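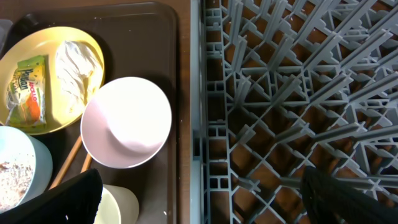 # 食器の下げ膳と水切りラック:配置記録

Plivbridge分室の共用テーブルにおける、軽食後の片付けの手順である。対象は角丸の濃茶トレー、灰色の樹脂製水切りラック、および日常使いの食器類。記録日は10月11日(月)。手順書は8月に改訂した第4版に準拠する。

## 1. 下げ膳

トレーには黄色の丸皿、伏せた淡いピンクの碗、水色の碗、クリーム色のカップ、木の箸が載る。皿の上は「Pandan」「APOLLO」と印字された菓子の小袋と、丸めた紙ナプキン。水色の碗の内側には食べかすが残る。

紙類と包装は食器を動かす前に除去する。残渣のある碗は他の器と重ねない。箸は最後に回収し、2本を揃えて扱う。

## 2. 卓上の区分

木の天板を、調理側、トレー、ラックの三区画に分けて使う。

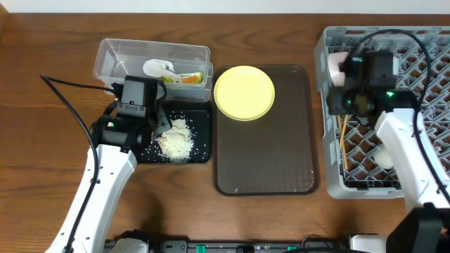
調理側に残った米粒は、まな板ごと持ち上げて捨てる。濡れた布巾で直接拭くと粒が潰れて板に付着するため、先に乾いたヘラで寄せておくこと。角形の透明容器は中身を確認し、残すものは蓋をして冷蔵へ回す。容器の保管は当日限りとする。

丸皿は枚数が少ないうちはトレーに置いたままで差し支えない。箸はラックの側壁に沿わせて立てる。横置きは格子の隙間から抜け落ちることがある。

## 3. カップの乾燥

カップ類は縁同士を接触させず、間隔をとって置く。当室の目安は乾燥におよそ15分、湿度の高い日はさらに延長する。
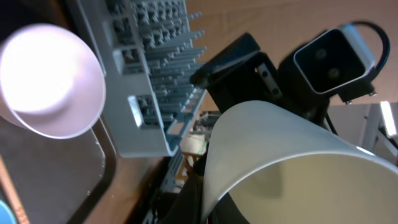 内側に水が溜まる角度は避け、途中で一度向きを変える。縁の厚みが異なる器を混在させる場合は、薄手のものを外側に配置する。ラックの突起は先端が丸いが、釉薬の傷を防ぐため、器を押し込まない。

ラック本体の洗浄は7日ごと。側板の角形の開口部は水垢が残りやすく、細いブラシを用いる。トレーは縁の内側まで拭き、立てかけて保管する。

## 付記

旧配置(ラックを左に置く方式)の記録はCitoの共有棚、消耗品の発注表はZorkhamのフォルダにある。まな板の交換時期は未定。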